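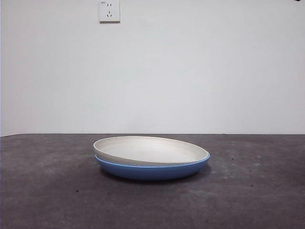 What should I be watching for when a robot is shown stacking dishes?
Watch the moment of letting go. Picking a plate up gets all the attention on a visit, and fair enough, it's the exciting bit, but most of what we talk about in this unit (contact, tolerance, what the controller knows and doesn't know) comes to a head when the plate is almost down and the arm has to decide that it's down.

Notes for the Porkelard visit, May 12, 2023
Prepared by Edgars Sproģis for the Introductory Automation group

These notes go with the demonstration and with Chapter 9 of the course reader. Please bring both along, and a pencil, as the floor at Porkelard gets noisy and you won't catch everything I say on the way around. If you were with us for the December visit to Gorham you'll find the first part familiar, so do bear with me while the others catch up!

Two dishes, one inside the other
The task at the first bench is nesting a white plate in a blue dish. It sounds like nothing at all, and I remember thinking so myself the first time I was shown it. But look at how the finished stack sits: the white plate is a little higher at the left end than at the right, and the pair looks slightly askew. Is that a success? At home you'd say of course it is and go and put the kettle on. In a test you need to have settled the answer beforehand, and written it down, or you'll find your standards drifting kindly towards whatever the machine has just done.

The two dishes are close to the same width, so there's not much room for error at the rim. A small plate going into a big bowl will slide home by itself. With a pair like ours, a small sideways error can leave one rim resting on the other.

Colour is the easy part. A blue dish on a dark grey tabletop is simple enough to pick out, and so is the white plate against the blue. Now think about the white plate from a low viewpoint, with its far rim coming up nearly to the line of a white wall. Stankevičius (your second reading) is very good on this, if a bit dry, and the section on shadows is worth going over twice.

The figures we'll be using
Our hosts have let us have the log from their last run of trials: 153 attempts, of which 137 were scored as nested. Work out the success rate before you arrive. Then have a think about what you'd want to know about the others, and whether "scored as nested" allows for a tilt like the one I've been going on about.

On the day
The demonstration runs for 60 minutes, with questions at the end. Stay behind the yellow line, please, even when the arm is parked. The Kukow worksheet can be filled in afterwards, over a cup of tea if you like, and handed in at our next tutorial.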